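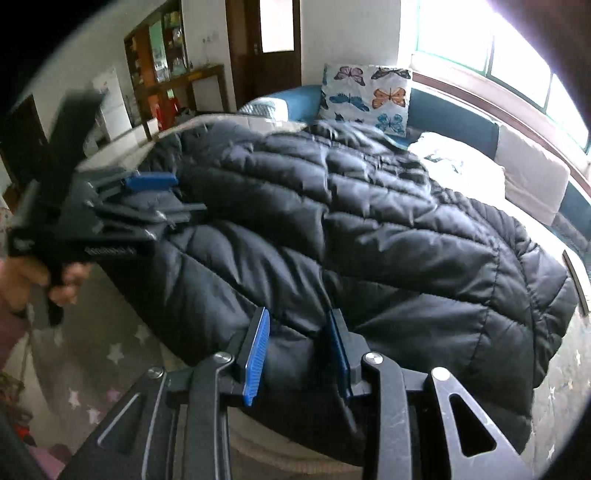 The Skurel pattern library has been extended with a new group of seamless vector textures, and this post sets out what the group contains and how the files may be used. The set holds 22 patterns, supplied in AI, EPS and SVG formats. Most are built from repeating curved lines, of the kind seen in the wavy stitching on a black puffer jacket, where the stitched panels run in waves. The lines remain live strokes, so their weight can be changed without redrawing the tile.

Swatches are named by family. **Marby** covers the soft, widely spaced waves, and **Udus** covers the tighter ones. Users of the earlier Mercado set should note that its tiles were drawn at 200 points square and will not align with the new ones unless they are scaled first.

Two corrections have been made since the preview in August:

- Udus 19 no longer shows a hairline gap at the tile edge when exported to PNG.
- Gradient versions now use global colors.

The full archive contains 502 files, including previews. Personal and commercial use are both permitted. Resale of the tiles as a separate product is not. Credit is welcome but is not required.

Requests for additional formats may be left in the comments. Older versions of Illustrator should open the EPS files, although the gradient swatches may be expanded on import.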